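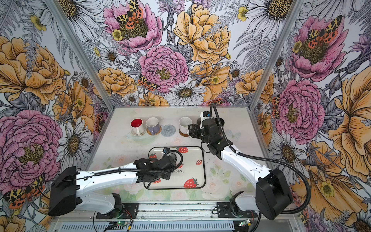 Surely twelve takes of the same mug would do, a reader from Narley wrote in after the last newsletter, and could we please explain what the other 576 were for. It's a fair question, and it got passed around the Simevside office for most of a morning before landing on my desk, where questions go when everybody else has a meeting.

The total was 588 episodes, an episode being one go at one job from start to finish, with a person steering both arms. The learning system then gets the video and the joint positions and is left to work out what the person was up to. It is a very literal student. Show it a dozen grabs with the mug handle pointing left and it will conclude that handles point left, as a law of nature, and it will close its gripper on thin air with complete confidence when you turn one the other way.

So we vary things. Mugs get swapped and shuffled along the coasters. One coaster may be left bare, which gives the arms somewhere to put things and gives the operators something to argue about. The strawberry tray moves too, and it has its own arm to deal with it. The flowered walls are part of the same effort. An earlier batch was recorded against plain gray panels, and the resulting model was very good at plain gray panels. Brouwer, who supplied the panels, were nice about it. Now we have peonies and moths on three sides, and if the system can find a mug in front of all that, it ought to cope with your kitchen.

The wallpaper was chosen by vote. I voted for stripes and will say no more.

As for the operators, they work in shifts of three hours, and we've learned to stop there. Tired people make tired examples. They hover, they overshoot, they set a mug down on the rim of a coaster and nudge it over with a sort of sigh, and the model picks up every bit of it (except, so far, the sigh). We do keep a few fumbles on purpose if the person recovers nicely, as the system needs to see what getting out of trouble looks like. The hopeless ones go in a folder that is very popular at lunch.

Six episodes from the last round were thrown out because somebody had tidied the table halfway through the recording. If you visit, please don't tidy the table.

The next round is called Idama, after a long discussion in which all the good names were taken, and it runs until November. It adds bowls. Bowls have no handles, so the system will have to unlearn a favorite habit, and we expect a bad couple of weeks. Anyone who wants to try steering the arms can put their name on the sheet by the door. Bring patience and short sleeves, and leave your own mug outside, please, or it will end up in the data.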